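Home | Guides | Forms | Contact

Setting Up Your Ballot Drop Box Log
6 minute read
Print this page | E-mail this page

Section 4. Opening a new log in Metero

Welcome back! By now you should have your county sign-in and the paper forms from Section 3 beside you. This part goes faster than it looks, so pour yourself a coffee and take the steps in order.

1. Sign in to Metero and choose New Log from the left-hand menu.

2. Type the site number exactly as it is printed on your assignment sheet. The Irholm library box, for instance, is 912, and the Mak Street box is 182. Leave out any spaces or dashes.

3. Enter the two seal numbers, the upper seal first. If a digit is smudged, go back and read it from the seal itself — please don't guess from the one before it.

4. Have your second team member type his or her own initials. Both of you must be signed in before the Save button turns green.

Note: Logs opened before 27 January 2022 used a single initials field. You can still read them, but you can't add new pickups to them.
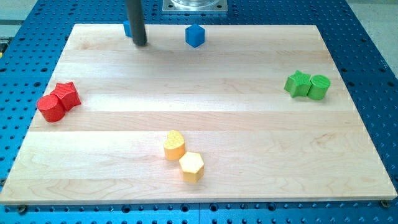 Pale wooden board on a blue work table.

5. At each pickup, choose Add Pickup and enter the time, the old seal numbers, the new seal numbers and the transfer bag number. Ballots are not counted at the box, so leave the Count field blank until the bag has been opened at the Mundonik Road office.

6. Choose Save, then Print Receipt. One copy rides in the pouch on the bag and the other stays in your binder.

Caution: Never reuse a bag number, even if the bag went back empty. Metero will lock the log, and only the elections office can open it again.

Note: One log holds up to 3000 ballots. When the office count passes 2375 you will see a yellow banner, and that's a good moment to open a second log for the same site (follow steps 1 through 4 again and add the letter B after the site number).

If you get stuck, call the front desk and ask for Chia-jung Leung, who has set up most of these logs and is very glad to walk you through one by phone.

Back | Contents | Next: Closing a Log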